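January, 6:40 a.m.

Boiler pressure 22 psi cold, up from yesterday. The relief valve has not lifted, but the trend is wrong. I suspect the expansion tank has lost its air charge. Tapped it top to bottom and got the same dull note the whole way, consistent with a waterlogged bladder. Arben Radulović thinks the fill valve is creeping instead. Closed the feed to test his idea. If the gauge holds until tonight he is right and I owe him lunch.

Supply temperature at the manifold reached 190 before cutoff. Return was slow on the north loop, as it has been all winter. Bled the end radiator, got air for a few seconds, then clean water.

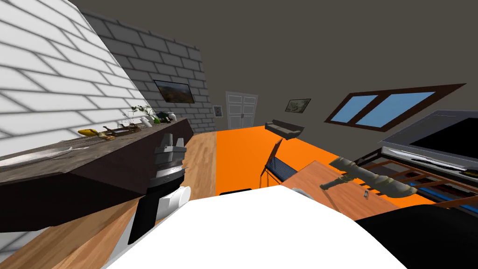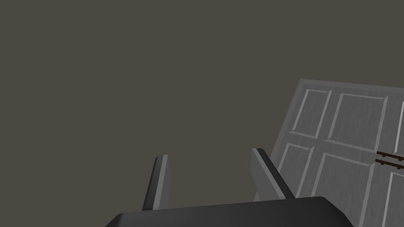
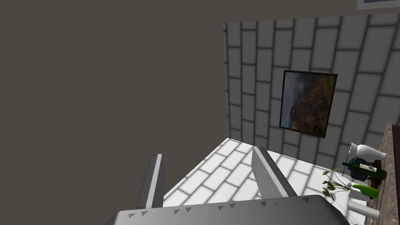 Room renders, three views. Countertop in the first, white tile floor in the last.

Mateja Spahić called about the replacement tank. Conero has one in stock, Donusham wants two weeks. Told her to order from Conero and to check the thread size before paying. The old fitting was altered by whoever did the 1,000 gallon job next door — no label, no record.

Evening reading: 31 psi with the system hot, feed still closed. That points to the tank. Will isolate and drain it tomorrow, then check the charge with the bicycle gauge. Need a new hose washer.

Contact | Copyright Boris Popescu | Back to top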